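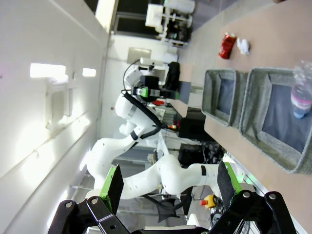
Price the whole cell before you ask for a quote on the arms. A two-arm sorting station needs a table, bins, finger pads, cables and an emergency stop, and the small items are the ones that get left off the first request.

**1. Split the budget in two.** Put arms and grippers on one sheet and everything else on another. Our second sheet came to $1,520, with felt bins the cheapest line on it.
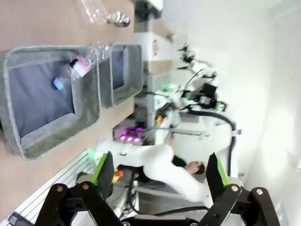 *Planning Notes, Issue 4*

**2. Order pads as consumables.** Finger pads wear out. We buy 100 at a time from Grener and write the date on the bag. Plastic bottles and cans are what we sort, so we ask for a soft pad and test a sample set first.

**3. Leave room for people.** Someone has to reset the bins and reach the stop button. Allow 40 inches of clear floor behind the table - more if carts pass through. 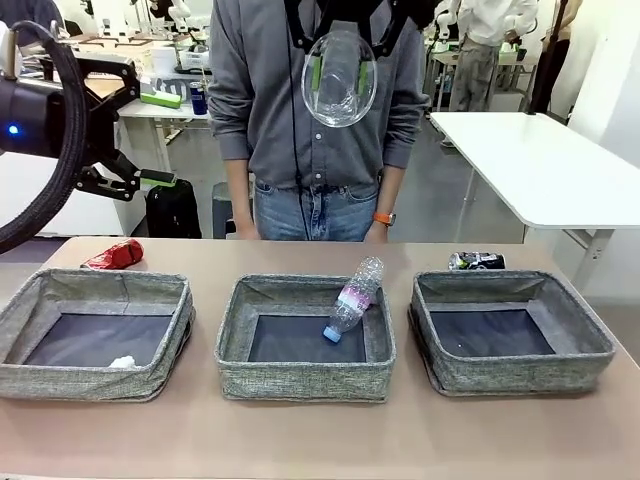

Nahuel Retamal wrote in to say that he would put spare cables ahead of spare pads, as his last set from Lehner took nearly a month to arrive and the station sat idle.

**4. Get the lead times in writing.** Ask for them line by line, cables included, and order the slowest item first.

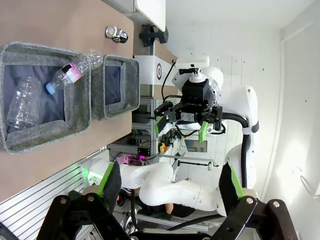 Plesex workshop, April

**5. Hold back some money.** Keep a tenth of the total unspent until both arms have run a full week. Ours went on a longer table and a second set of brackets. Send changes to Leonie Ruppert before the order is signed.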